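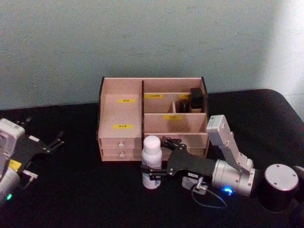 ## Slide 1 – Save systems in small-studio games

- Introduce self: Nhyira Lamptey, tools programmer on Trarkcombe.
- Talk covers save format, autosave timing and patch compatibility. No engine specifics.
- Questions at the end. Manon Lévesque has the build if anyone wants to see the debug menu.

## Slide 2 – What we shipped with

The early-access build wrote one binary file per slot. Every object in the world went into it, changed or not. On the harbor map that meant roughly 4,000 entries per save, most of them identical to the level data on disk.

Console hitch on autosave: 30 frames at worst. Players read it as a crash. Pause here, show the frame-time graph.

## Slide 3 – Delta saves

- Store only objects that differ from the level default.
- Harbor map after the change: 1,071 entries.
- Each entry has a stable ID, a type tag and a payload length. Unknown tags are skipped by length.
- IDs are assigned in the editor at placement. Do not derive them from load order – we did, and the April patch moved every door key.

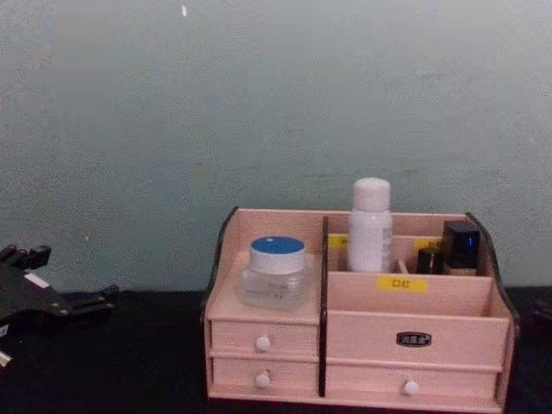

*Desktop organizer with a jar on the upper left shelf.*

## Slide 4 – Autosave timing

Triggers are area transitions, quest updates and inventory close. Combat blocks all three. The queued save fires when the combat flag clears, with a minimum gap of 7 seconds.

Snapshot on the main thread, then serialize on a worker. Write to a temp file, verify the checksum, rename. The old file stays as a backup until the next successful write.

Mention the Imano build: same code, slower storage, separate write budget. 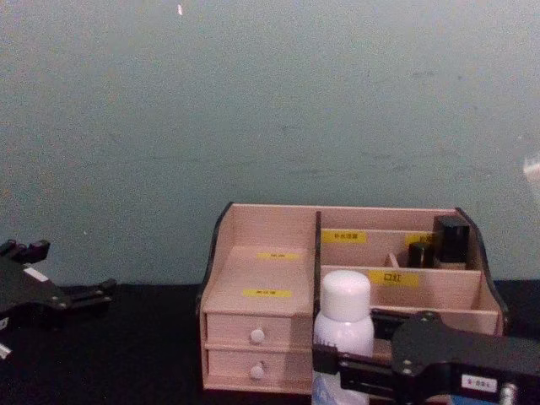

The write budget is set per platform in a config file, and QA can override it from the debug menu. Leave the override out of release builds.

## Slide 5 – Migration

- Version number in the header, one upgrade function per step.
- Never edit an old upgrade function after release.
- Keep a folder of real saves from each public build and load all of them nightly.
- Renamed items go through an alias table. Deleted items convert to currency.

Skip the Essien comparison if short on time. Go to questions.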